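4. Planning the equipment budget

4.1 What had to be bought

The arms were the first line in the budget and the easiest one to fill. Quotations came from two suppliers, Fonamau and Tapia, and both priced the arms and controllers as a single package. Most of the difficulty lay in everything else: grippers, brackets, wrist cameras, rails, cables, spare fingers and the objects to be handled. These items were bought in small lots from many sources, and in our first plan they were grouped under one heading, "accessories", with a sum that proved too low before the end of May.

For the second plan we asked each member of the group to list every part they had fitted, replaced or borrowed in the course of normal work. Stefanou and Vasilakis merged the lists and removed duplicates. The merged list is the basis of the categories used here: fixed plant, end-of-arm parts, consumables and test objects.

4.2 Gripper parts and wear

We treat gripper fingers as consumables. They touch the work surface often, and a finger with a damaged tip is swapped at once, before the next run. A finger costs little, but an arm standing idle while a replacement is made costs a good deal of staff time. The plan therefore holds 5 spare pairs per arm. Brackets are held at 2 per arm, and springs and screws are bought by the box and not tracked.

Wrist cameras sit between the categories. We placed them with end-of-arm parts, as they are fitted and removed with the gripper and share its cabling. A camera and its bracket are ordered together so that the two always match.

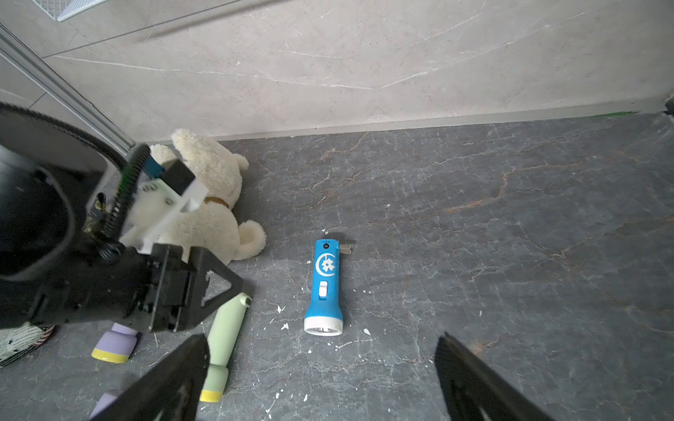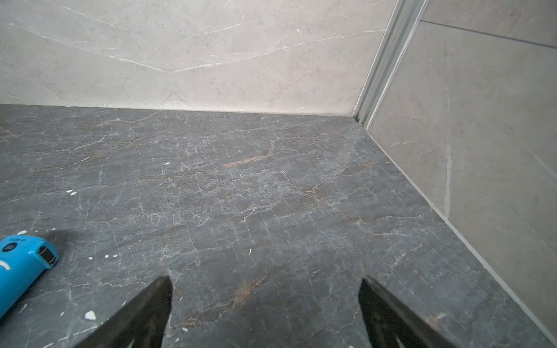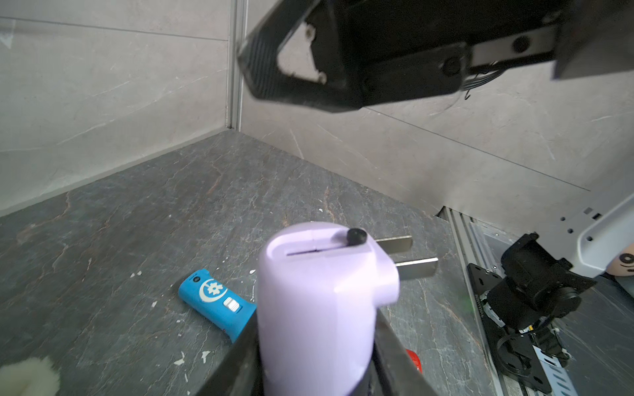 Figure 3. Wrist-level views of the work area, with gripper fingers above the dark stone-patterned surface.

4.3 Test objects

Test objects are cheap one by one, and for that reason they were left out of the first plan altogether. This was a mistake. The work needs objects of many shapes and surfaces, hard and soft, and it needs the same objects again when a trial is repeated months later. A toy line that has gone out of production cannot be replaced at any price. We now buy each object in pairs where the shop allows it, use one, and keep the other in a closed box with the receipt.

The order for the current set was placed with Evosau on 6 Feb 2020. Shojaei compared it with a set of machined blocks offered by Cinlow. The blocks were more exact in size and would have been easier to reorder, but their range of shapes was narrow and the cost per object was several times higher. We chose the mixed household and toy set and accepted that some items would vary from batch to batch.

4.4 Setting aside money for running costs

The yearly sum for consumables and test objects was set at 2,914 euros for each arm. Scanlon proposed splitting it into four equal parts, one for each quarter. In practice spending is heavy at the start, when spares are stocked, and light afterwards, so we release half at once and the rest on request. Any request that would be met within 90 days of the end of the grant is checked against stock first.

Delivery time matters as much as price in this part of the budget. Fingers made in our own workshop can be ready quickly if the material is on the shelf. Rails, motors and perforated plates come from outside, and a late plate can hold up the whole station – the arm cannot be mounted without it. We order these parts together with the arms, even when this means paying for them earlier than the grant schedule would suggest.

Stamatopoulos keeps the stock sheet. It has one row per part number, with the supplier, the last price paid and the delivery time of the last order. The estimates in section 5 are taken from that sheet and have not been adjusted for inflation.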